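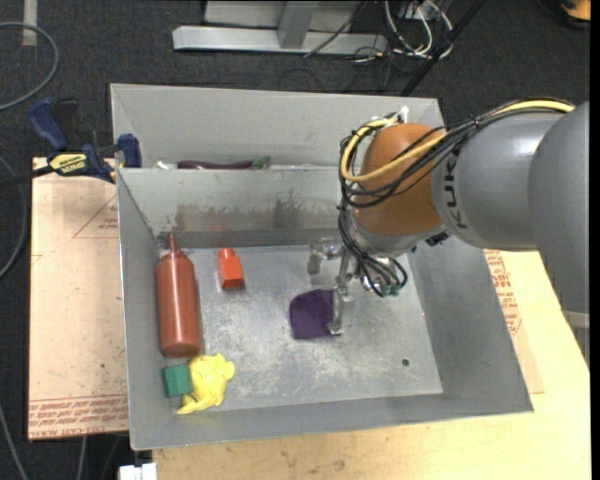

A few words about the gray metal bin, as I've had more mail about it than about anything else this winter (hello to Lamai Rojanasak, who wrote twice!).

Yes, you may put things in it. Please do! The big front part is for odds and ends that still have some life in them: cloths, small tools, lids, the stuff you find in your apron pocket when you get home. The narrow part behind the partition is for things that belong to a set, so if you come across one half of something, that's where to try first. I know the partition looks a bit rough, all those dark smudges, and I did go at it with a sponge and plenty of elbow grease in February. The smudges won. The scratches on the floor are there for good too, and I've grown kind of fond of them.

Now, cloths. I bought 48 new ones from Etberg after the old ones got so thin you could read through them, and I went for mixed colors so we could finally tell them apart. Dark purple is for dry dusting, and I'd love it if we could stick to that. Somebody used one on linseed oil and I only found it by the smell. Oily rags go in the lidded can by the back door, never in the bin, and please don't ball them up.

When you drop a cloth in, lay it flat. I picked this up from Chalerm Kaewkla, who used to run the linen room at the Bellini, and I was skeptical for at least a month, but a flat cloth doesn't swallow the little things the way a crumpled one does. We lost a perfectly good set of hex keys that way last fall. They went through the wash and came out very clean.

One more thing about the bin: there's a small hole in the floor near the front, toward the right. Pins, tiny screws and those fiddly washers should go in a jar before they go anywhere near it. I keep 12 empty jam jars on the shelf over the sink, so help yourself, and bring a few from home if you're drowning in them like I was.

I empty the whole thing at 8 in the morning on the first of the month. Whatever has a name on it goes back in your cubby. Whatever doesn't gets moved to the Ketunel shelf for two weeks, and after that it's fair game. Right now the shelf has a nice pair of shears, one glove (left), a tape measure and the key to a Skoda. I've asked everyone I can think of about the key, so if you've been taking the bus lately, come and have a look.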